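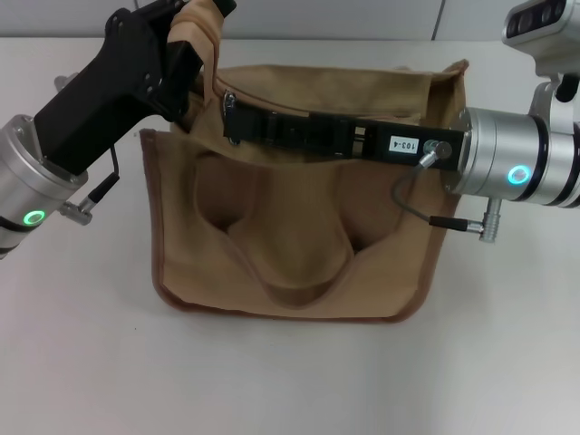

Unit 6 deals with soft goods handling, the part of returns processing that stayed manual longest. A carton has a fixed shape and a known set of faces. A canvas shoulder bag has neither, and its front flap can hang open and folded down so that part of the fabric lies in shadow. Two arms are used for this reason: one gripper pinches a gathered section of the fabric and lifts, while a long flat finger on the other goes across the inside just below the top opening. The course site for this unit is the Terkness returns center, which inspects bags, cases and soft luggage for several retailers. The cell software there is supplied by Brernex.

6.1 The task before automation

Returns inspection at Terkness was done at standing benches. One inspector took a bag from the tote, opened it, checked each compartment for items left inside, looked at the seams and lining, assigned a grade, and closed the bag for repacking. The grade decided whether the bag went back to stock, to the outlet channel or to disposal.

The job was described in the plant documents as a single operation. Shahnaz Akanda's task analysis split it into 11 elements. Opening and holding the bag took the largest share of the cycle. It was also the element most often named in reports of thumb and wrist pain. Grading took less time but produced most of the disputes between shifts.

6.2 Allocation of functions

The first proposal gave the whole job to the cell and left inspectors with exceptions only. It was rejected at the design review. The version now in use divides the work as follows.

Cell: pick up, open, hold open, present to the camera, close.
Inspector: confirm grade, clear exceptions, release the lot.
Line lead: set the grade limits for each retailer, review overrides.

Note that "hold open" is a cell function and "decide" is an inspector function. The boundary is drawn at the grade and the interface follows it. The cell proposes a grade, and the inspector accepts or overrides it with one key press. An override requires a reason code.

6.3 Measured changes

The trial ran on one product family, coded Mughal, with a test lot of 1000 bags. The cell completed the open-and-present sequence without help on 803 of them. A further 137 needed one retry. The remaining 60 were sent to the exception bench. Inspectors overrode the proposed grade on 113 bags, most of them between the second and third grade.

Two points for discussion:

(a) The retry figure is reported by the vendor as a success. For the person at the station a retry is a pause of unknown length, during which no other work can be started. The logs do not record it as waiting time.

(b) Overrides were counted per shift and posted on the line board. In the second half of the trial the override rate fell. The data do not show if the proposals improved or if inspectors became less willing to disagree. Nuwan Navaratnam's interview notes support the second reading for at least four inspectors.

6.4 Effects on the job

Physical load. Pinch grip time per hour went down. Standing time did not change. The exception bench now receives only difficult bags - stiff zippers, tangled straps, wet linings - so the load per bag at that bench went up. Rotation was set at two hours and later cut to one.

Skill. New inspectors used to learn grading by handling several hundred bags. Under the new allocation they see most bags on a screen. Seam faults that are felt with the fingers are not learned this way. Terkness now puts new staff on the manual bench for three weeks before they work at the cell.

Pace. At the benches the inspector set the pace. At the cell the bag arrives when the cell is done. A hold button was added in May after requests from the night shift. Its use is logged but not posted.

Pay grade. The cell operator role was first classed one grade above inspector. Both roles were merged after the rotation scheme made the difference hard to defend.

6.5 Reading and exercise

Read the Himov case in the course pack, sections 2 and 4. Then complete the following for the next seminar, two pages at most.

1. Draw up an allocation table for the exception bench. State who stops the line and on what information.
2. Propose a way to record retry waiting time that does not identify the individual inspector.
3. The manager wants to remove reason codes in order to save four seconds per override. List what would be lost, and for whom.

Bring a printed copy. The tables will be compared in pairs before the general discussion.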